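About Gristen

Gristen sorts, labels and stores the small cables and chargers that pile up in offices, schools and libraries. We work from one room on the second floor of a former print shop in Ruvville, and we go out to customers within an hour's drive. There are four of us on the payroll, and all of us do hands-on work.

The company was started by Renu Tripathi and Marloes Segers, who met while working for an office moving firm. Renu ran the packing crews and Marloes handled the inventory lists. On almost every move there was a drawer or a carton marked "cords, misc." that went onto the truck and came off again at the other end without being opened. Customers kept paying to move it. After one of those jobs they offered to go through the cartons for a flat fee, and the customer said yes. Gristen grew out of that.

What we do

Most of our work starts with a box. A customer drops it off or we pick it up, and we go through it at a desk, one cable at a time. Each cable is pulled free, straightened, checked for damage, identified by its connectors, coiled and tied. Then it goes into a bag or a compartment with a label that says what it is and how long it is. Anything frayed, bent or cracked goes into a separate bin for electronics recycling.

We don't repair cables and we don't sell them. If you are short of something when we're done, we will tell you, and you can buy it wherever you like.

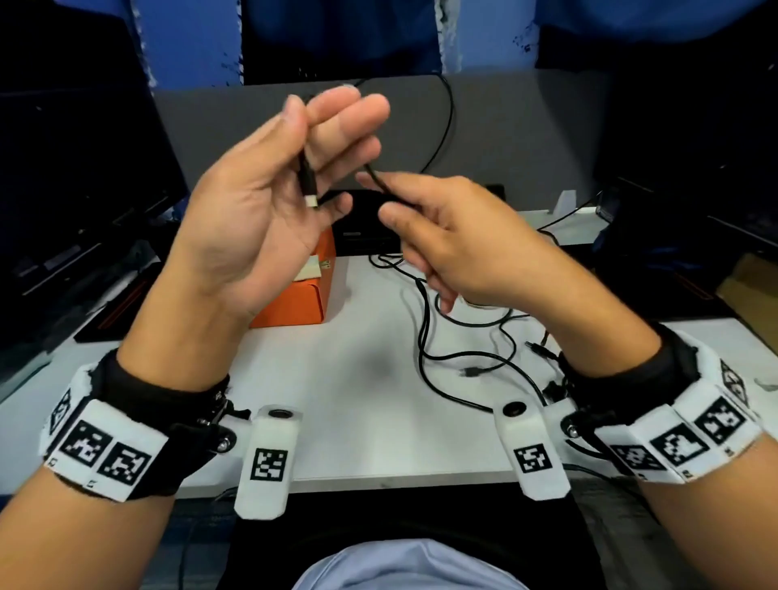

Untangling is the slow part, and we have tried a number of ways to do it. Our rule now is to find one end first and work back from there, without pulling on the middle. Thin black cables take the most care, because they all look the same in a pile and it is easy to follow the wrong one. When there is a small silver USB-C connector on the end, the job gets easier: hold the cable just behind the plug, keep the other hand a little lower down, and let the rest of it follow. We teach this to everyone who starts with us, and most people have it by the end of the first morning.

The connector is also how we sort. Color tells you very little, and people are often surprised to find that two cables they have been using as a pair are different at one end. Our basic sort has 18 types. If a customer has something that doesn't fit, such as a charger for an old label printer or a camera, it gets its own bag and a handwritten tag until we know what it belongs to.

How we got our containers

For the first year we used shoeboxes and freezer bags. The shoeboxes gave out at the corners and the bags slid off the shelves. Marloes then tried clear plastic tubs with snap lids, which were fine until the clips broke.

We now use rigid boxes with a lid that slides. A sliding lid can be opened partway, so you can reach in at the front while the back stays covered, and it doesn't need a place on the desk to be set down. We use them for intake and for storage both. Intake boxes are the messy ones.
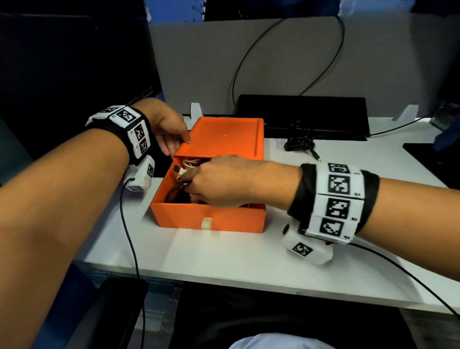
A box usually takes one person between two and four hours, depending on how long it has been filling up. School boxes tend to be quicker, with a lot of the same charger over and over. Office boxes are mixed. They hold whatever people left behind when they changed desks, along with adapters, earphones, and now and then a key or a phone card. Anything that isn't a cable is returned to the customer in an envelope.

We don't guess. If we can't tell what a cable is for, the label says so.

Coiling

We coil by hand. Marloes bought a winding spool from a supplier called Visser when we started out, and it did a neat job on long extension cords, but it was too tight for phone cables and we stopped using it for anything under six feet. It is still on the shelf and still gets used for extension cords.

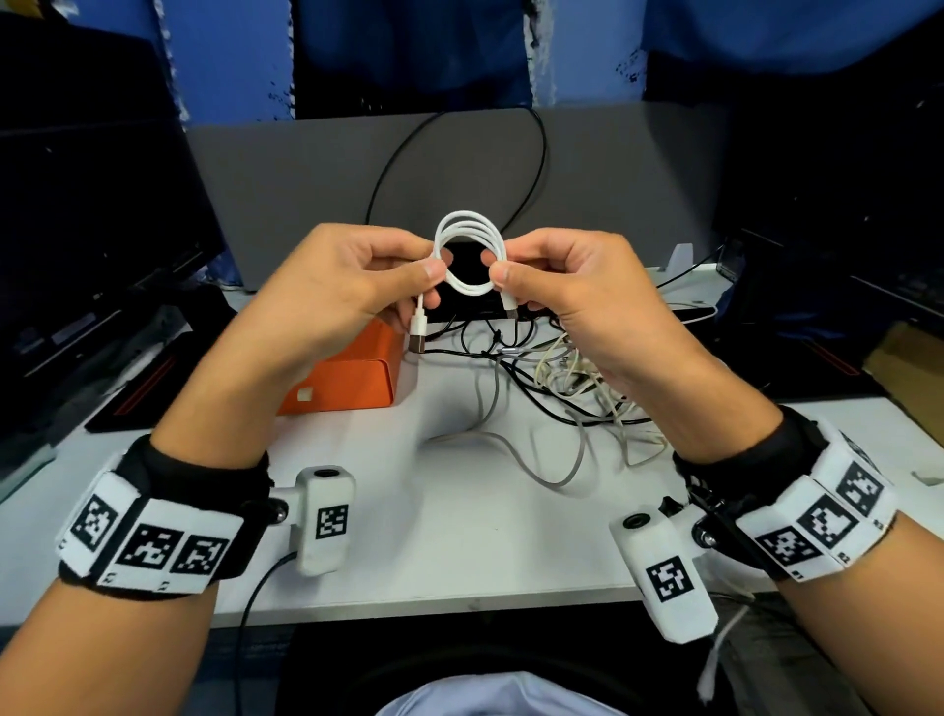

A good coil is loose enough that the cable isn't bent hard anywhere and small enough to fit in one hand. For an ordinary USB cable we make the loops the same size, stacked one on the other, and leave both ends free until last. A white cable of that kind comes out as a ring of maybe five loops, with the two plugs hanging below where they can be read and matched to a label. Then the tie goes on. We use reusable fabric ties for all standard work and don't use rubber bands, which dry out and stick to the cable.

The rest of the pile waits on the desk behind the one being coiled. We used to clear everything to the side first, but it only meant handling it all twice.

Who we work for

Our customers are mostly within the county. They include two school districts, a public library, several dental and accounting offices, and the Gimano, a small concert hall that sends us its stage and office cables every June when the season ends. We also take boxes from private households, though there can be a wait for those in late summer when the schools come first.

There is no minimum. The smallest job we have done was 20 cables in a grocery bag.

Where to find us

Drop-off is at the side entrance. Take the stairs or the freight elevator to the second floor and ring the bell. We are open on weekdays from 8:30 a.m. to 4 p.m., and on Wednesday until 7 p.m. for people who can't get here during the day.

Please put your name on the outside of the box and remove anything with a battery in it before you bring it in. You don't have to untangle anything beforehand. Renu answers the phone in the mornings and Marloes sends out the quotes, usually by the next working day. If you have more than you can carry, call first and we will arrange a pickup.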